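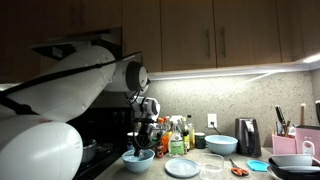
Utville Recipe Cards, typed up

Text of handwritten and typed recipe cards from home kitchens in and near Utville. 551 cards, 3773 ingredient lines. One table for cards, one for ingredient lines, one for notes. Started by Yurani Ayala, now kept up by Feng-yi Peng. Still being cleaned, see Known problems.

What's in here

cards.csv – one row per card. Title, source box, body text, rough decade if the card gives any clue.
lines.csv – one row per ingredient line, linked to the card by card_id.
notes.csv – anything written in the margins or on the back. Phone numbers taken out. Shopping lists kept.
boxes.txt – short blurb on each of the 11 recipe boxes the cards came out of.
substitutions.txt – half finished. Don't build on it yet.

No scans. The families said yes to the words and no to the handwriting, so please don't email asking.

Columns in lines.csv

card_id – matches cards.csv
line_no – order on the card, top to bottom. Two-column cards go left column first.
raw – exactly as written, spelling included. "Oleo" stays "oleo".
qty – number as decimal. Blank if the card says "some" or "enough".
unit – from our list. Blank if none given.
item – cleaned ingredient name, lower case, singular
prep – chopped, sifted, melted etc.
unsure – 1 if the typist coudn't read part of it

Fractions: thirds are stored as 0.333 and 0.667. Yes it's ugly. Changing it now breaks the Zulau import, so it stays for this version.
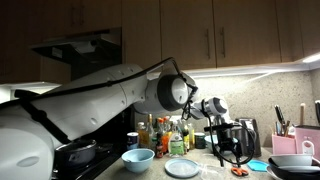
How the typing was done

Each card typed once by one person, then read back by a second person against the card. Disagreements went in a shared sheet and got settled in batches. First 200 cards were done before we had the unit list, so those got a second pass in February. A few older unit spellings may have survived – search for "tbls" and "T." and you'll find some.

Rule for capital T and small t: capital is tablespoon, small is teaspoon, unless the same cook clearly mixes them up elsewhere. The Yeh box mixes them up everywhere. For that box the unit is blank and the raw line is the only thing to trust.

Oven temps: kept as written in the body. "Slow oven", "quick oven", "hot" all left alone. There's no temp column. We tried one, too many guesses.

Cards with no method (just a list and a title) are in. has_method = 0.

Known problems

Same recipe on several cards. Left in on purpose, people copied from each other and the changes are interesting. dup_group is filled in for the obvious ones only.

Item names not fully merged. "confectioners sugar" and "powdered sugar" are one item, "icing sugar" somehow still isn't.

Can sizes. "1 can" with no size has unit = can and that's all we know. "No. 2 can" is kept in raw, with unit = can. Number gets lost in the cleaned columns.

"Butter the size of an egg" – qty 1, unit egg-size. Don't sum this with real eggs. Someone did.

Desserts are way over represented. Weeknight food mostly never got written down, so don't use this to say what people ate.

Decade is a guess. Usually from a brand name or a newspaper clipping taped on the back.

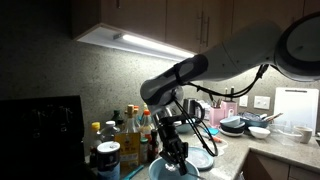

Loading it

Files are UTF-8, comma separated, quotes around any text with commas. Degree signs and fraction characters are in the raw columns, so if you see junk, your spreadsheet opened it with the wrong encoding. Import, don't double click.

Keep card_id as text. Leading zeros matter.

The Stutum loader script works on all three tables, but drops blank units silently. Check your row count afterward: lines should be 3773 without the header.

Use and credit

Free for any non commercial use. Cite as "Utville Recipe Cards" with the version from version.txt. Cookbooks for sale – ask first, some boxes have their own terms, listed in boxes.txt.

Corrections

Send card_id, line_no, what it says and what it should say. One per row if you have a bunch. Don't fix spelling in raw. Feng-yi goes through them when there's time, so expect a wait.

Next up

finish icing sugar merge
can size column
dup_group for the pickle cards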